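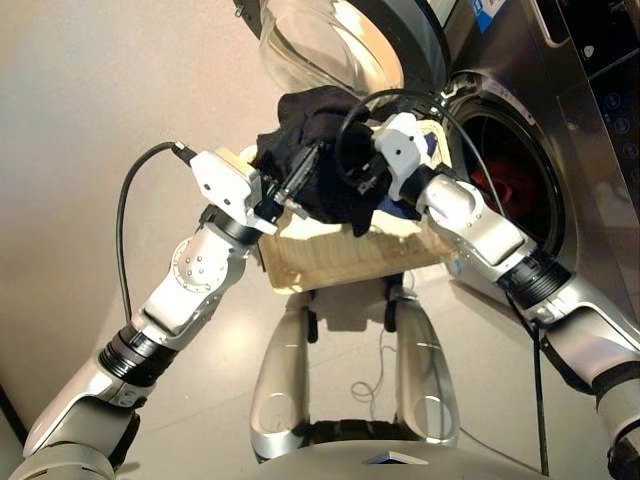

4.2. Comparación de los controladores en la tarea de colada

Una vez descrita la plataforma, conviene detenerse con algo de calma en la tarea que más nos ha enseñado sobre los dos controladores, que es también la que más quebraderos de cabeza nos dio durante todo el mes de julio. El robot trabaja con ambos brazos delante de una lavadora de carga frontal, toma una prenda con las dos pinzas y la lleva a una cesta trenzada. Contado así parece poca cosa, pero la tela se arruga, se pliega sobre sí misma y esconde justamente las esquinas que uno querría agarrar.

Comparamos el controlador Nestau, que fija la apertura de los dedos por posición, con el controlador Drorkton, que regula el esfuerzo de cierre a partir de la corriente del motor. Los dos reciben las mismas consignas de la cámara de la cabeza, a 60 Hz, y los dos mueven las mismas pinzas, de modo que las diferencias que comentamos a continuación se deben al cierre y a la coordinación entre los brazos. Cada condición se repitió 7 veces, con un tiempo de espera de 500 ms entre el contacto y el inicio de la elevación.

Con las prendas finas, Nestau nos resultó cómodo y muy predecible, y reconocemos que le hemos tomado cariño. Cuando la tela queda apelmazada entre los dedos, en cambio, la consigna de posición se vuelve ambigua: el grosor cambia de un agarre a otro y la pinza aprieta de más o de menos. Drorkton se adapta mejor a ese grosor variable, aunque tarda más en estabilizarse y obliga a que el segundo brazo espere al primero. Abimbola Effiong propuso compartir la señal de estabilización entre ambos brazos, y con ese cambio el movimiento conjunto ganó bastante en suavidad.

La cesta merece un comentario aparte. Su borde es grueso y redondeado, y los brazos han de acercarse a él sin que los dedos se enganchen en el trenzado. La estimación de la orientación se apoya en el contorno de la cesta, y ahí la iluminación nos complicó la vida más de lo previsto: con luz intensa, la sombra del propio robot cae sobre la superficie clara, y el detector puede tomarla por una abertura (Figura 4). Zainab Etim añadió un filtro sencillo que descarta las regiones oscuras cuya silueta coincide con la de la cabeza o la de la pinza, calculada a partir de la postura del robot.

Figura 4. Vista desde la cámara de la cabeza. La sombra de la cabeza del robot se proyecta sobre el fondo plano de la cesta; a su izquierda se distingue otra menor, con forma de pinza levantada.

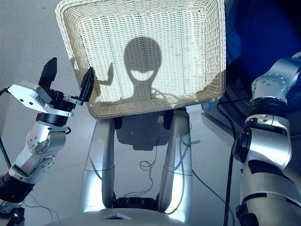

4.3. Efecto del filtro de sombras

Aplicamos el filtro tanto a Nestau como a Drorkton, con los mismos parámetros del módulo de percepción Onyeka. El umbral de intensidad se mantuvo fijo durante todas las repeticiones, y solo se recalculó la silueta esperada cuando cambiaba la postura de los brazos. Las sombras finas de los cables quedan fuera del modelo y por ahora las tratamos como ruido.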